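Section 4. Preparing a Tabletop Session

4.1 Scope

This section sets out how a desk-clearing session is prepared and recorded for the Tekavance study. The study asks how well a grasping policy trained on many small, ordinary objects carries over to arrangements it has not met before. Results can be compared only if every station prepares its sessions in the same way. Operators should read the whole section before starting the arm.

The procedure was revised by Hongmei Tang and takes effect on April 14, 2021. It replaces the loose sheet kept at the Patwary station.

4.2 Laying out the objects

1. Spread the green grid cloth over the table and smooth out any folds. The grid is used later to check camera alignment.

2. Set out the books, the notebook and the pen holder according to the layout card. Leave open cloth between groups.

3. Place the loose writing instruments side by side on the cloth, at a slant to the front edge of the table. They may lie close together. Close spacing is part of the test.

4. Move the arm to its parked position, clear of the fixed camera's view.

5. Record one still from the fixed camera and save it as the reference view.

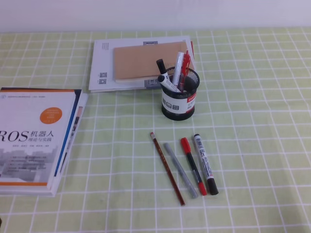
6. Enter the layout number in the Skeken log before anything on the table is touched. The number must match the layout card. The current set contains 159 layouts.

Note: Do not straighten an object after the reference view has been saved. If an object is moved by accident, discard the view and repeat steps 2 through 5.

4.3 Checking the wrist camera

The wrist camera supplies the close view on which the policy depends most. Its picture softens when the arm is moving, and a certain amount of blur is accepted in the training data - the policy must work under the same conditions.

1. Start the wrist camera stream from the Skeken console.

2. Move the arm by hand control over the writing instruments at a speed setting of 55.

3. Confirm that the gripper fingers show in the lower right corner of the view and that each instrument can be told apart from its neighbors. 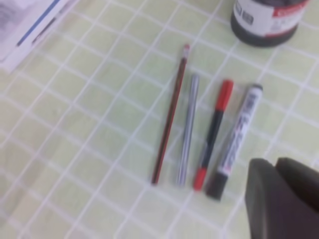 Figure 4-2. Wrist view over the writing instruments, arm in motion.

4. If two instruments merge into one shape, lower the speed setting and repeat the pass. Printed text on the barrels does not need to be readable.

Caution: Keep hands and sleeves outside the marked area whenever hand control is active. The arm does not stop on light contact.

4.4 Survey pass

The survey pass gives the policy a low, angled view of the larger flat objects. Earlier trials showed that flat objects were approached poorly when the training data held only views from overhead. Adding survey passes gave the largest single gain reported in the December review.

1. Lower the wrist until the flat objects fill most of the view.

2. Sweep slowly across the books. Two sweeps are required for each layout.

3. Keep the tabletop grid in view throughout the sweep.

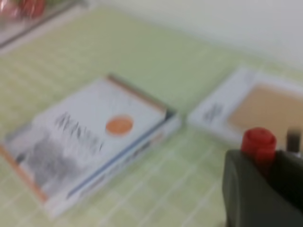 4. Return the arm to its parked position and close the recording. Almost 3795 frames are expected for a full session. A much lower count usually means that the stream was started late.

5. Copy the recording to the Karkuvance archive and mark the session as complete.

Questions about layout cards should be sent to Shiuli Rathnayake. Faults in the arm or the camera mount are reported under Section 7.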